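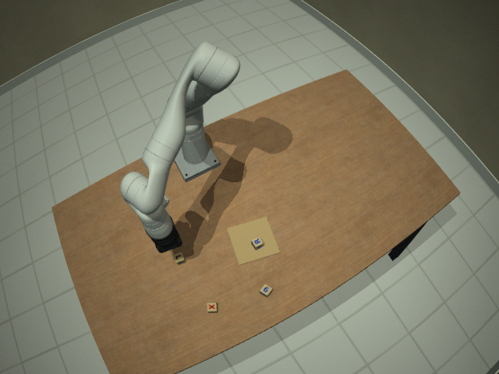
4.2 Who counts as a fan

The word "fan" caused more trouble in the interviews than any other term we used. Most people who came to the late screenings at the Fevard did not want it. They said they liked old horror and action films, that they went often, and that some of them owned posters, but they kept the word for other people in the room. Whitlock and Mostyn (2016) report the same thing among record collectors in Lundadham.

We coded 118 interviews for this kind of distancing. Three types came up. In the first, the speaker named a group with stricter habits, usually people who dress up or who can recite dialogue. In the second, the speaker pointed to age ("I was too old for it when it came out"). The third was about taste: the speaker enjoyed the film but wanted it known that they also saw its faults. Many interviews had more than one type, and the coders, Sayce and Pritchard, disagreed most often over the third.

The online material looks different. In some 2,000 posts from the Sorkow message board, writers used "fan" freely about themselves and argued over who else deserved it. An actor's claim to have read the comics as a child was treated as something to be checked. We return to these arguments in the next section.

Figure 4. Rendered view of a white robot arm with a black gripper, on a wooden table.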